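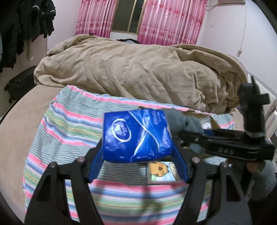

Tissues and the soft toy, bag or box open behind.

Do tissue packs really work as padding around a knitted toy?
Jaime Sampaio, Plaltanstead
13 January 2023

I'm mailing a knitted elephant to my niece, 3,000 miles away, and I keep reading that you should tuck pocket tissues around a soft toy in place of bubble wrap. Supposedly they cushion it, soak up damp, and the person at the other end gets to use them. I have my doubts. A full pack is pretty firm, the plastic is slick, and I can see it sliding to one end of the box before it leaves town.

The same people swear by Zunduvex sachets for the damp. I paid for 5 of them and can't say I'm impressed so far. Has anyone tried this and compared, or is it one of those tips that just gets copied around? Also, the trunk ends in a bit of a frayed tip and I don't want it coming out worse than it went in.

Zolline
86 helpful votes

It's a copied-around tip. Tissues can't soak up anything while they're sealed in plastic, so forget that part. As padding they're OK for filling a gap, but a knitted toy doesn't need much padding in the first place. What are you protecting it from? You could sit on it.

What does hurt knitting is snagging. Box flaps, staples, the end of a tape strip, a zipper on something else in there. Put the elephant in a cotton bag or an old pillowcase, fold the trunk flat against the belly so it isn't dangling, and put the tissues in last, along the side. If the pack slides, the box is too big. Get a smaller box.

I'd leave the frayed end alone until you know how it was made. Some of them are meant to be a little tassel. If loops are running, a stitch or 2 in matching yarn before you mail it. Don't trim it – that's how you lose a row. 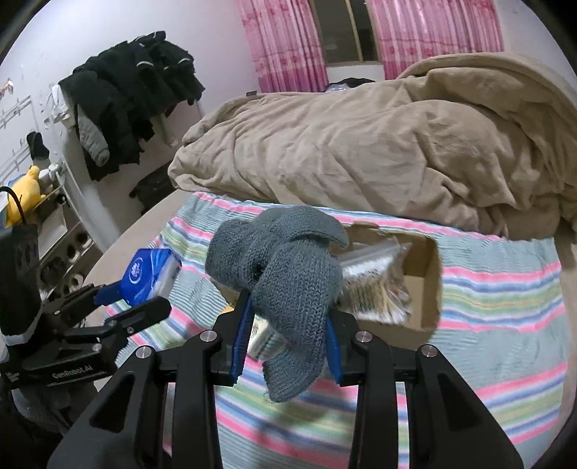

Agyeman
No votes yet

I always use tissues and never had a problem. Sent a bear last May and it got there fine. Might have got there fine without them too, I guess. The sachets are a waste of money if you ask me, but I only ever bought the small ones.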